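The Second Kitchen at Drokholm
Trada's catering staff now spend part of the week teaching a robot to clear counters. The change has reached their schedules, their job grades and the way they talk about their own work.

10 September 2021

The early shift at the Drokholm kitchen begins with the breakfast trolleys, as it has since the building opened. The site is operated by Trada, a contract caterer, and sends out 400 meals a day to two residential homes and a staff canteen. By midmorning the trolleys are back, the ware-washing machine is running and the preparation counters are being cleared for lunch.

At that hour five members of the kitchen staff leave the floor. They hang up their aprons, cross the corridor and sit down at workstations in what used to be the linen store. On their screens is a domestic kitchen with a dining area, modeled in three dimensions and furnished with plates, mugs, utensils and small appliances. For the next two hours they drive a two-armed robot through it.

The robot is the Arango, developed by the engineering firm Jultemeo. It is intended for the smaller satellite kitchens that Trada runs inside residential homes, where one attendant serves breakfast, tidies the counters, washes up and restocks the cupboards. Those kitchens resemble a family kitchen far more than they resemble a production line, and the simulated rooms were built accordingly.

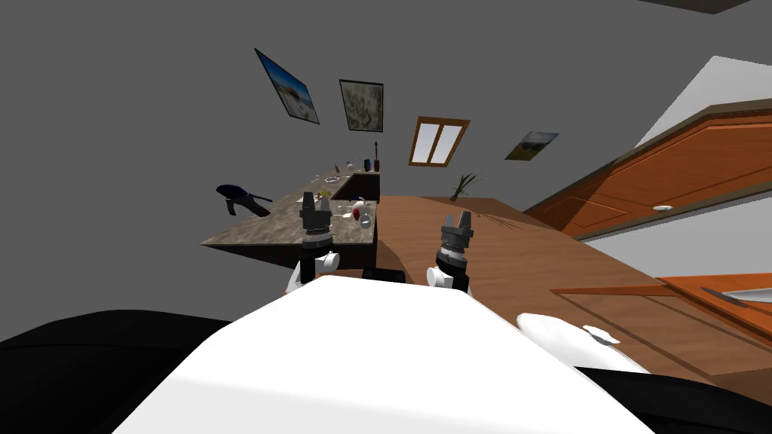 The simulated kitchen during a countertop session, with both of the robot's grippers raised.

The program began in May with a simple premise. Jultemeo needed a large number of examples of ordinary kitchen tasks carried out well. Trada employed people who carried out such tasks every day. Under the agreement between the two firms, catering staff operate the simulated robot by hand controllers, and the recorded sessions are used to train the software that will later run the machine without an operator. By the end of August the Drokholm group had completed 732 accepted sessions.

A session is accepted when the task has been finished without a dropped item or a collision, and when a second operator has reviewed it. Sessions that fail review are kept in a separate store. Jultemeo's engineers have asked for these as well, and operators are asked to add a written note on what went wrong. The notes have become longer over the summer. Many of them describe the order of work: which item should have been moved first, what ought to have been left alone until the counter was clear.

That knowledge is seldom written down in catering. It is passed on at the sink, from one attendant to the next, and it rarely appears in a training manual. The existing Trada handbook gives four lines to the clearing of a counter. The draft assembled from the operators' notes gives it three pages, and the company intends to use the draft for new employees whether or not the robot enters service.

A change of posture

For the people concerned, the first effects were physical. Kitchen work is done standing, in heat and noise, with wet hands. Work at the controllers is done seated and in near silence, and it tires a different set of muscles. Several operators reported sore thumbs and forearms in the opening weeks. The hand controllers were exchanged for a lighter model, and sessions were limited to 20 minutes with a break between them.

The view also takes some getting used to. The operator sees the room from the robot's own position, and the picture leans and swings as the body and head move. Two members of the original group withdrew because the motion made them unwell, and both returned to full shifts in the kitchen at their previous pay. Trada has since made a trial morning part of the application process, so that no one gives up a regular shift before finding out whether the work suits them.

Schedules have been the harder matter. When five people leave the floor for two hours, the remaining staff must carry the counters, the dish room and the start of lunch. During the first month they did so without additional help, and the arrangement was not well received. Lunch was late on several occasions. A part-time post was created in June to cover the gap, and a second was approved later in the summer. Supervisors at the site describe the present arrangement as workable, though it remains vulnerable to sick leave.

There is also the question of who is chosen. The first operators were picked by supervisors, and selection tended to favor younger staff who were assumed to be at ease with the equipment. The assumption did not hold. Review scores from the first two months showed no advantage for those who had used similar controllers before. Experience at the counter was a better guide, and the places are now offered in order of length of service. 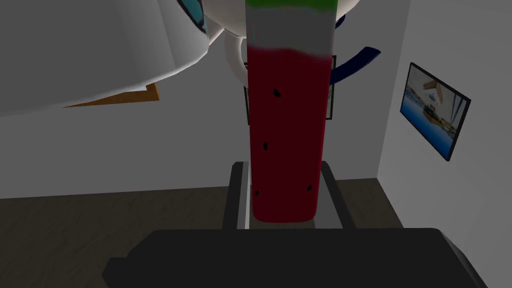

Grading is the point on which operators have been most insistent. When the program started, time at the controllers was paid at the ordinary attendant's rate, on the reasoning that it replaced an equal amount of attendant's work. Operators objected that the two were not alike. In the kitchen a hand closes on a thing and knows at once whether the hold is good. At the workstation there is only the picture, and the operator must read the hold from it. With a tall watermelon-patterned piece standing between the gripper's two gray fingers, and a white curved handle close by on the left, the judgment depends on how the lower end sits between them and how much of the room behind is hidden from view. Trada accepted the argument in part. Controller hours now carry a supplement, and operators with a full season behind them may apply for a reviewer's grade, which is permanent.

The reviewer's grade is modest in money. Its significance within the company is larger, for it is the first post at the Drokholm site above attendant that does not involve supervising other people. Staff who had no wish to draw up rosters or conduct appraisals previously had nowhere to go. Three have applied so far – all of them with long service in the dish room.

What the robot is for

Trada has been careful in its public statements, and its caution has at times been a source of unease. The company has said that no attendant at Drokholm will lose a position as a result of the program during the life of the present contract. It has made no commitment beyond that. Staff representatives have asked for one and have been told that it will be discussed when the contract is renewed.

In the meantime the intended use of the Arango has narrowed. Early plans described a machine that would take over the evening clearing of a satellite kitchen from start to finish. The current plan is for a machine that works beside an attendant, putting away clean items and moving light ones from table to counter while the attendant deals with residents, food and hot water. Jultemeo attributes the revision to the operators' notes, which recorded in some detail how often an evening's work is interrupted by a resident with a question, a spill or a request for tea.

The simulated rooms have been revised for the same reason. The first versions were orderly, with few items on the counters and clear space around each one. Operators said that no satellite kitchen looked like that at seven in the evening. Later versions are more crowded. Utensils lie at the back of the counter, dishes stand close to one another, and the dining table has been left with a spatula, a knife and other small things still on it. Scores fell when the new rooms were introduced and took most of July to recover.
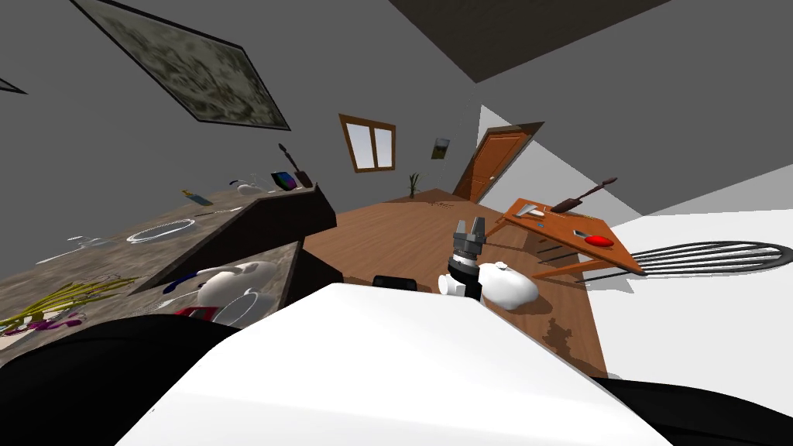

One attendant at the site, asked whether the program had changed her view of her own job, replied that it had mostly changed her view of how long things take. She had never thought of clearing up as skilled work, she said, until she had to do it through a machine and "found out how many decisions were in it." She would be glad of help with the putting away. She was less sure that she wished to spend her mornings watching over it, and she said that she would want a say in where it stood and when it was switched on.

Her reservation is widely shared. In a survey circulated by staff representatives in August, most respondents supported a working trial, provided that the attendant on duty could stop the machine at any time without giving a reason. Trada has agreed to the condition. It has also agreed that the hours covered by the trial will be staffed as they are now, and that the results will be presented to employees before they are presented to clients.

Some matters are unsettled. The recordings preserve the movements of identifiable people, and it has not been decided how long they may be kept or whether an operator who leaves the company can ask for them to be withdrawn. Jultemeo holds that accepted sessions become part of a common body of data and cannot easily be separated out again. Staff representatives have requested a written policy. A first draft has been circulated and returned with comments.

The room across the corridor, meanwhile, has acquired a kettle, a coat rack and a window shade. The linen has been moved to the basement – a source of complaint in its own right, as the service elevator is slow. Applications for the next group of operators are open to all attendants at Drokholm with at least one year of service, and trial mornings will be held once the autumn roster has been posted.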